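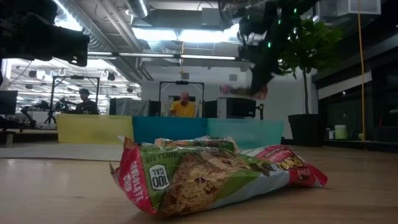 Do 100-calorie packs do anything besides cost more?

Posted in: Food & Habits

kettlefog
My office used to put out big jars of trail mix. Now it's all little wrapped stuff, and the wellness newsletter says single-serve packaging "supports mindful portions." I don't buy it. A granola bar with 100 CAL on the wrapper is a small granola bar. If I'm hungry I eat two, and now I've eaten more than I would have with one normal bar and thrown away twice the wrapper.
Has anybody here kept track of this over more than a week? Not looking for links to the company's own study.

marl_and_rye
I kept track. Bought the small bars for a month, wrote down each one. I ate fewer calories from snacks than the month before. Opening a second one felt like a decision, and half the time I skipped it.

kettlefog
Were you also writing down the snacks the month before?

marl_and_rye
No, I estimated that part from receipts.

kettlefog
Then you don't know if it was the bars or the notebook. Writing things down makes people eat less all by itself. I'd bet on the notebook.

marl_and_rye
Could be both. You asked if anybody tracked it and I did, so I'm not sure what you want from me.

Ostler_Jim
The price thing bugs me more than the calorie thing. At the Kinsella near me the Goltska bars come in a regular box and a "lite portion" box. Same shelf, same price, less food in the second one. I put both on the produce scale and the difference was 105 grams. You are paying them to break it into smaller pieces for you.

dunlin22
You're paying for the wrapping and the extra labor on the line. That's a real cost. I worked in packaging for years and film isn't free.

Ostler_Jim
Sure, but I didn't ask for more film. I have a knife at home. I can cut a bar in half.

dunlin22
And do you?

Ostler_Jim
No, but I could.

pebbledash
This is where I come down on the other side from most of you. My kids are six and nine. If I put out a big bag of crackers, the bag is gone. If I put out a bin of small packets and say pick one, they pick one. Doesn't work every day, but it works more days than the big bag did -- and I don't have to referee who got the bigger handful.
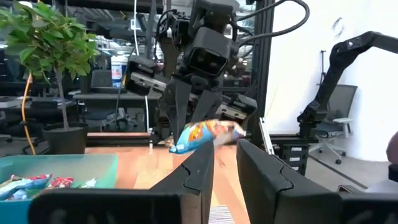 Farah Tjoa thinks the bin is doing the work there and the packets have little to do with it. She says she runs the same "pick one" rule at her house with reusable cups filled from a bulk bag, and her kids complain exactly as much.

pebbledash
Fair, but then you're the one filling cups at 6 in the morning. I would pay Goltska to do that for me, and I do.

kettlefog
See, that I can respect. "It saves me time" is an honest reason to buy it. What I object to is calling it health.

wrenfield
Can somebody explain the serving math to me? I had a Vaser "snack duo" yesterday. Front says 30 percent less sugar. Less than what? I turned it over and there was an asterisk, and the asterisk went to "compared with our original duo," which they quit selling in September as far as I can tell.

dunlin22
If it's smaller than the original then of course it has less sugar. You'd have to compare per gram.

wrenfield
I tried. The panel gives it per package and the package weight is under the fold of the seam. I had to peel it.

Ostler_Jim
lol

tansy_b
I did the diet app thing with these -- Pomutora, if anyone remembers it. It gave you 600 calories a day for snacks if you "earned" them, and it loved anything with a barcode. Scan, done. An apple took me longer to log than a bar, so guess which one I ate. I quit after 30 days. I weighed the same and had a drawer full of wrappers.

marl_and_rye
That's a complaint about the app, though.

tansy_b
It's a complaint about being steered toward whatever is easy to count. I think the little packs have the same problem. A round number on the front feels like somebody did your homework.

marl_and_rye
Somebody did do it. The number is correct, or close enough. I'd still like to know how many calories are in a handful of trail mix out of kettlefog's jar.

kettlefog
No idea. A lot. I'd still like the jar back.

dunlin22
With everything going on this year you are not getting an open jar back in any office, for reasons that have nothing to do with calories.

kettlefog
Okay, that one I'll give you. They could have said so in the newsletter.

pebbledash
Does anyone have a cracker brand that comes in small packets and isn't mostly air? That's my only real question at this point.

Ostler_Jim
The Kinsella store brand. Ugly box, decent crackers. Check the weight first, they changed it on me once already.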